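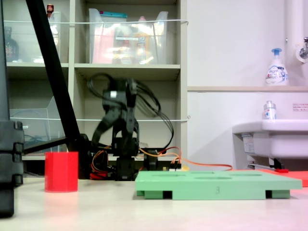 3.2 Helle Tischplatten und bunte Dinge

Über Tischplatten habe ich vor dieser Arbeit kaum nachgedacht, das gebe ich gern zu. Mich interessierten die Dinge, die darauf stehen: wie schnell man sie wiederfindet und woran man sich beim Suchen orientiert. Dass der Untergrund dabei so kräftig mitredet, habe ich erst gemerkt, als ich mit Selamawit Wolde die ersten Suchbögen durchging und wir bei den roten Gegenständen immer wieder hängen blieben. Auf der cremeweißen Platte in Abb. 3 sieht man ganz gut, was ich meine: Der leuchtend rote Becher wirft einen weichen, rosafarbenen Widerschein auf die glänzende Fläche, und damit reicht das Rot für das Auge ein Stück über den Becher hinaus. Das mintgrüne Brett mit den flachen ovalen Mulden ist von Natur aus viel zurückhaltender, es hat ja fast schon die Helligkeit der Platte. Die kleine geprägte 3 an seiner Vorderseite muss man richtig suchen (ich jedenfalls).

Für die Auswertung habe ich deshalb zwei Dinge getrennt, die ich im Vorversuch noch in einen Topf geworfen hatte, nämlich die Eigenfarbe eines Gegenstands und den Farbschein, den er auf seine Umgebung legt. Die Suchbögen stammen von 46 Personen und enthalten zusammen 1369 Einzelurteile. Davon habe ich 198 herausgenommen, weil das Kreuz zwischen zwei Feldern saß und Verna Mbeki und ich uns auch beim dritten Anlauf nicht einigen konnten, wohin es gehört. Schade drum, aber Raten wollte ich nicht.

Am meisten überrascht haben mich die blassen Töne! Ich hatte fest damit gerechnet, dass Mint auf Creme schlicht übersehen wird. Viele schrieben aber in das freie Feld, sie hätten sich an den Schatten gehalten, an dunklen Lücken unter einer Kante oder einem Fuß – also an etwas, das in meinem Fragebogen gar nicht vorkam. Beim grünen Brett liegt das nahe, denn es steht leicht erhöht auf zwei Füßen und ist darunter richtig dunkel. Im Kodierschema Bumis gibt es dafür inzwischen eine eigene Spalte, die wir etwas lieblos »Unterkante« getauft haben.

Mit der matten Platte aus der Reihe Chala lässt sich das alles nur eingeschränkt vergleichen. Dort fehlt der Widerschein, gleichzeitig war aber auch das Licht am Nachmittag ein anderes als bei den übrigen Aufnahmen, und beides zusammen kann ich hinterher nicht mehr auseinanderrechnen. Ich führe die 17 Bögen aus dieser Reihe darum gesondert auf und ziehe aus ihnen keine Schlüsse über den Glanz. Die Helligkeit der Platten behandle ich in Abschnitt 3.3.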